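From the Gradgate Kitchen Table
09/08/2021

Many of you wrote in after the last newsletter to ask what on earth to do with mismatched plates, and I have to say it warmed my heart, as I have been collecting the things for longer than I care to admit! Thitima Nilsuwan, who runs our Eltstead suppers, swears by a shallow tray for each table setting. You pile the plates in it, carry the whole lot over in one trip, and your guests can help themselves.
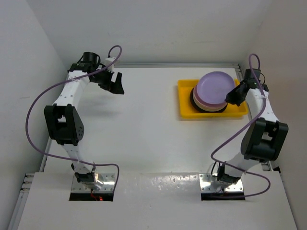
Lavender on top, cream or beige in the middle and black underneath, in a yellow tray.

I do love a bright tray with soft colors (my mother would have insisted on all white, bless her, and ironed the tablecloth too). If you are stacking, put the darkest plate at the bottom and let the paler ones sit over it, so you get those pretty bands along the edge. Pichit Inthanon likes his the other way up, and we have agreed to disagree.

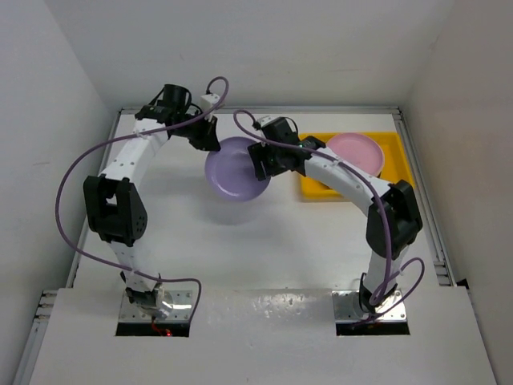
Anyway, the next supper is in October, and we are laying places for 75, so please look in your cupboards. Odd plates are very welcome, and so are trays, as long as they have a bit of a rim. Drop them off with Thitima any evening before supper, and do put your name on the bottom if you'd like them back.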